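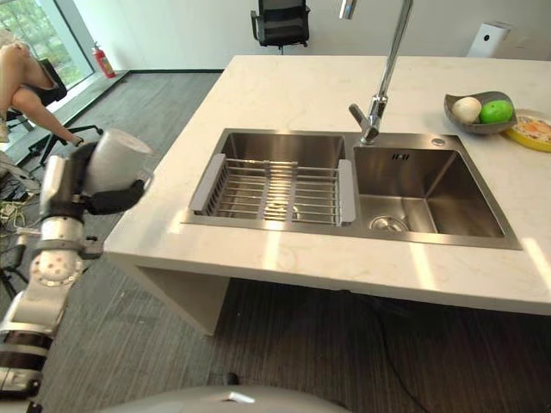 Jostcombe Water Users' Group
Minutes of the ordinary meeting held on February 17, 2022

Present: Senan Cronin (chair), Signe Dahlgren (minutes), members for Upper Lane, Mill Side, the Green and Station Road.
Apologies: member for Dernen.

1. Minutes of the previous meeting
Agreed as a correct record, with one amendment. Under item 4, "supply main" should read "service pipe". Signed by the chair.

2. Matters arising
2.1 The stop valve at the foot of Upper Lane has been exercised and now closes fully. The chamber lid is still the wrong size and rocks when driven over. Carried forward.
2.2 The letter to the water company on notice of planned shut-offs was sent in November. A reply was received and circulated. Members noted that it did not answer the second question. SC to write again.

3. Hardness and scale
3.1 SD reported on the tests carried out at kitchen taps in the village. Samples were drawn from the cold tap after running it for 6 minutes. Results on the Mill Side branch were higher than on the Green. The difference was larger than the stated error of the test kit.
3.2 The member for Station Road asked whether any of the houses sampled had softeners fitted. SD confirmed that two had, and that in both the sample was taken from the unsoftened drinking tap. This is to be stated in the table.
3.3 There was discussion of scale on heating elements and shower heads. It was agreed that the group should give general guidance only and should not recommend makes of softener.
3.4 Action: SD to add the sampling method to the results and circulate before the next meeting.

4. Low pressure, Station Road
4.1 Residents at the upper end continue to report poor flow in the early morning. The logger was fitted at the highest property for 7 days. Pressure fell each morning and recovered before noon.
4.2 SC had obtained two opinions. Van Loon considered the cause to be the diameter of the shared service pipe, which was laid for fewer houses. Jeter considered a partly closed valve more likely and proposed checking this first. The meeting preferred the second course on grounds of cost.
4.3 The member for the Green asked who would be liable if the shared pipe had to be replaced. SC said that the deeds differed between properties and that no general answer could be given. Owners should check their own.
4.4 Action: SC to instruct Jeter to trace and inspect the valves on the shared pipe.

5. Accounts
5.1 The balance stands at £849. The only payment in the period was for test reagents.
5.2 It was agreed that spending on the Station Road inspection should not exceed the balance without a further vote.

6. Any other business
6.1 The plan of the pipework dates from 2000 and omits the Dernen spur. The member for Mill Side holds an older drawing which shows it and will lend this for copying.
6.2 Members were reminded to report leaks to the water company directly and to keep the reference given.

7. Next meeting
Date to be fixed when the inspection report is available.

Minutes taken by S. Dahlgren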